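3월에 Drorstead에서 열린 과자·건어물 박람회에 다녀왔다. 업자 상담일은 빼고 일반 공개일 하루만 봤다. 가기 전에 찾아본 후기가 거의 상담일 이야기여서, 일반 관람객으로 간 내용을 적어 둔다.

## 가는 길과 입장

숙소는 Balley역 근처에 잡았다. Drorstead 전시장까지는 버스로 네 정거장이다. 전시장 앞 정류장은 정문이 아니라 화물 출입구 쪽에 있어서, 내려서 건물을 반 바퀴 돌아야 했다. 표지판은 정문에 가까워져야 보인다. 처음 가는 사람은 버스가 간 방향 반대로 걸으면 된다.

문은 오전 10시에 열렸다. 예매한 사람과 현장 구매하는 사람이 같은 줄에 섰다가 안쪽에서 갈라졌다. 예매를 했다고 빨리 들어가는 것은 아니었고, 손목 띠를 받는 창구만 달랐다. 띠를 차면 나갔다가 다시 들어올 수 있다. 점심을 밖에서 먹을 생각이라면 띠를 풀지 말 것. 내 앞사람은 화장실에서 띠를 풀었다가 안내 데스크까지 다시 다녀왔다.

가방 보관소는 입구 왼쪽에 있다. 큰 캐리어는 받지 않고, 배낭과 장바구니는 받는다. 오전에는 비어 있었는데 오후에 다시 가 보니 선반이 다 차서 더 맡길 수 없었다.

## 전시장 안

참가 업체는 안내 책자 기준으로 200곳이다. 홀 하나를 다 쓰고, 통로는 세로로 길게 나 있다. 앞쪽이 큰 제조사, 가운데가 수입사, 뒤쪽이 작은 공방과 포장재 업체다. 시식은 앞쪽에 몰려 있고 판매는 뒤쪽이 활발했다. 나는 뒤에서부터 돌았다. 사람이 적은 동안 작은 부스를 보고, 점심 무렵 앞쪽으로 나오는 순서가 괜찮았다.

포장재 구역은 생각보다 오래 봤다. 봉지 윗부분을 톱니 모양으로 자르는 기계를 작동시키고, 방금 자른 빈 봉지를 나누어 주었다. 톱니 간격이 몇 가지 있어서 손으로 뜯어 보고 비교할 수 있다. 간격이 촘촘한 쪽이 잘 뜯기긴 하는데 두꺼운 필름에서는 큰 차이를 모르겠다고 했더니, 직원도 두꺼운 쪽은 옆에 칼집을 따로 낸다고 했다. 날짜를 찍는 인쇄기도 옆에 있었다. 잉크 냄새가 꽤 나서 오래 서 있기는 어려웠다.

206번 부스가 Thepsuriya였다. 말린 과일과 쌀과자를 들여오는 수입사인데, 이번에 보고 싶었던 곳이다. 판매용 쌀과자는 오전에 이미 줄이 길었고, 말린 과일은 오후까지 남아 있었다. 망고는 두 종류를 내놓았다. 설탕을 넣은 것은 부드럽고, 넣지 않은 것은 질기고 신맛이 강하다. 나는 넣지 않은 쪽이 나았다. 잭프루트 칩은 기름 맛이 많이 나서 사지 않았다.

Skama는 앞쪽 큰 부스를 썼다. 옥수수 과자를 튀기지 않고 부풀리는 과정을 유리 너머로 보여 주었는데, 소리가 커서 설명은 거의 들리지 않았다. 설명판은 글자가 작고 높이 걸려 있었다. 시식 컵은 한 사람에 하나이고, 맛은 고를 수 없다. 내가 받은 것은 양파 맛이었다. 소금이 고르게 묻지 않아서 어떤 것은 짜고 어떤 것은 싱거웠다. 부스 뒤편의 낱봉 판매대는 앞에서 보이지 않는다. 이쪽은 줄이 없었다.

가운데 수입사 구역은 통로가 좁다. 시식 접시를 든 사람과 카트를 끄는 사람이 마주치면 둘 다 멈춰야 한다. 중국 사탕을 파는 곳이 여럿 모여 있었고, 저울에 달아 파는 곳과 낱개로 파는 곳이 섞여 있었다. 섞어 담을 수 있는지는 부스마다 다르니 담기 전에 물어보는 편이 좋다. 나는 물어보지 않고 담았다가 종류별로 다시 나누어 달았다.

## 점심과 오후

푸드코트는 홀 밖 복도 끝에 있다. 메뉴는 국수, 덮밥, 샌드위치. 국수는 금방 나오지만 앉을 자리가 없다. 창가에 선 채로 먹는 긴 탁자가 있어서 거기서 먹었다. 정수기는 화장실 앞에 하나뿐이고, 단것을 계속 먹는 행사치고는 모자란다. 물은 사서 들어가는 것이 낫다.

오후에는 보관 방법 강연을 들었다. 개봉한 과자를 어떻게 두느냐는 내용인데, 앞부분은 다 아는 이야기였고 뒷부분이 쓸 만했다. 봉지를 뜯은 다음 집게로 집어 두더라도 안에 공기가 많으면 며칠을 못 간다는 것, 냉장고에 넣었던 것은 바로 열지 말고 실온에 두었다가 열라는 것. 냄새가 강한 과자와 비스킷류를 한 통에 두지 말라는 말도 있었다. 강연 자료는 따로 주지 않아서 다들 화면을 찍었다.

끝나기 한 시간 전부터 할인하는 부스가 생긴다. 다만 할인은 대부분 상자 단위였다. 혼자 들고 갈 수 있는 양이 아니어서 나는 낱봉 몇 가지만 더 사고 나왔다. 버스 정류장에 상자를 든 사람이 많았고, 첫 버스는 짐 때문에 다 태우지 못하고 떠났다.

## 숙소에서

저녁을 먹고 나서 과자를 꺼내 놓고 먹었다. 둥근 식탁에 꽃무늬 식탁보를 깔아 둔 방이었다. 과자는 안쪽이 연두색인 네모난 상자에 담았다. 종류를 나누지 않고 넣으니 납작한 봉지가 아래로 들어가서, 찾으려면 매번 위의 것을 들어내야 했다. 사탕 같은 작은 것은 식탁보 위에 그냥 두는 편이 집기 쉬웠다.

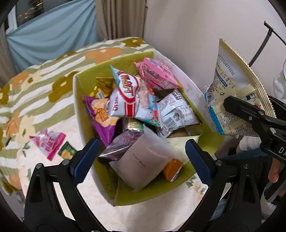
**문서윤**

상자에 담을 때는 부피가 큰 칩 봉지를 나중에 넣는 것이 맞다. 칩은 눌리면 부서지고, 봉지가 빵빵해서 아래에 있으면 위에 놓은 것이 자꾸 미끄러진다. 낱개 포장은 빈 데에 세워 넣으면 꽤 들어간다. 뚜껑이 없는 상자는 꺼내 먹기에는 편해도 옮길 때 쏟아지기 쉽다. 이동할 때는 장바구니에 다시 옮겨 담았다.

그날 밤 먹은 것 중에서는 설탕 없는 망고가 제일 나았고, 저울에 달아 산 사탕은 땅콩 든 것만 맛있었다. 나머지 사탕은 향이 비슷해서 포장을 보지 않으면 구별이 안 된다. Skama 낱봉은 시식한 것보다 간이 고르게 되어 있었다. 시식 컵에 담긴 것은 통 아래쪽 부스러기였을지도 모르겠다.

포장 뒷면도 좀 읽었다. 낮에 날짜 인쇄기를 보고 온 터라 숫자가 찍힌 자리가 눈에 들어왔다. 제조일인지 기한인지 숫자만으로는 알 수 없는 것들이 있다. 수입품은 덧붙인 스티커에 따로 적어 놓기도 하는데, 스티커가 원래 표기를 덮은 경우에는 비교할 방법이 없다. 박람회에서 살 때 부스에 물어보는 것이 빠르다. 기한이 짧게 남은 것을 싸게 파는 부스도 있었고, 그런 곳은 대체로 먼저 말해 주었다.

## 다시 간다면

- 배낭은 작은 것으로. 보관소는 오전에만 믿을 수 있다.
- 현금을 조금 가져간다. 공방 쪽 부스는 카드가 안 되는 곳이 있었다.
- 장바구니는 바닥이 넓은 것. 좁고 깊은 것은 칩이 다 눌린다.
- 물은 미리 산다.
- 강연은 뒤쪽 절반만 들어도 된다. 중간 입장을 막지 않는다.

전시장에서 받은 안내 책자의 지도는 부스 번호가 두 군데 틀렸다. 정문 앞 큰 안내판이 맞으니 들어가기 전에 그쪽을 찍어 두면 된다. 돌아오는 길에 Balley역 매점에도 들렀는데 박람회에서 본 쌀과자를 팔고 있었고, 값은 같았다.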